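Stiltulside Adjustable Bench Leg, Heavy Series

Sold singly or as a set of four
Made by Pliltwood
Page last revised Sun 16 January

The Heavy Series leg is a height-adjustable steel leg for workbenches, packing tables and machine stands. It bolts to the underside of any top thick enough to take the supplied screws. An inner tube slides in an outer tube and is held by a cross pin, with a threaded foot for fine leveling.

Specifications

Load rating per leg: 200 kg, static
Pin adjustment range: 100 mm
Foot adjustment range: 14 mm
Wall thickness, outer tube: 2 mm
Finish: powder coat, gray or black
Foot pad: Gumideck rubber, replaceable

The load rating applies with the leg vertical and the foot fully on the floor. It does not apply to tables on casters. Customers who need casters should order the Adeleke base plate, which has its own rating and its own screw pattern.

Fitting

Turn the top upside down on a flat surface. Mark the plate holes, drill pilot holes and drive all screws by hand for the last few turns. Set every pin at the same hole before turning the bench upright. Level with the feet, then tighten the lock nuts against the tubes.

Do not change the pin height with a load on the bench. Cross braces are advised at the top two pin positions and are listed under Accessories.

Changes since November

The cross pin now has a spring clip in place of the split ring. Old pins fit new legs. The mounting plate has slotted holes on one side, as requested by Uliana Hutsuliak's fitting crew, and older plates remain available as spares.

Orders and spares

Foot pads, pins and lock nuts ship from stock. Plates in black are made to order. Trade accounts are handled by Haiyan Fu, and drawings can be requested from Severyn Antoniuk by quoting the part number stamped on the plate.
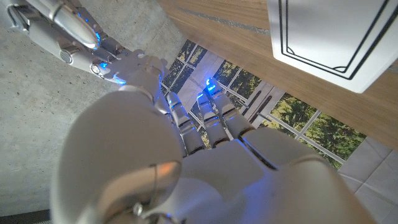 Returns are accepted on unfitted legs in the original carton. Legs that have been drilled or recoated cannot be returned.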